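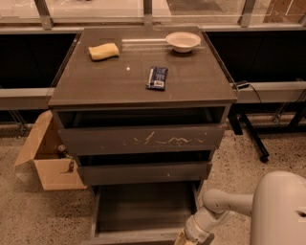
Reading time: 4 minutes

4. Setting up a child profile

Set up one profile for each child who uses the Hotine home filter. You will need the parent PIN you chose in section 3 and the child's phone or tablet, charged and switched on.

1. Open the Hotine app on your own phone and sign in.
2. Tap Family, then Add child.
3. Enter a first name or nickname. Do not use the child's full name or date of birth.
4. Choose an age band. You can change it later under Profile.
5. On the child's device, go to Settings, then Wi-Fi, and join the network named Hotine Family.
6. Type in the pairing code shown on your phone. The code runs out after 30 minutes.

Note: If the code is refused, tap New code and repeat step 6.
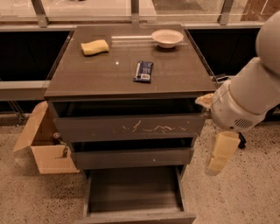
Cabinet with its drawers open.

Setting a bedtime

1. Tap the child's profile, then Hours.
2. Set an off time and an on time for school nights. Weekends are set separately.
3. Tap Save and enter your PIN.

Caution: The filter works on home Wi-Fi only. It does not cover mobile data or a neighbour's network.

Caution: Do not share the PIN by text message. To reset it, see section 7.

Page last checked Friday, September 24, 2021 by Rhonda Zacharias.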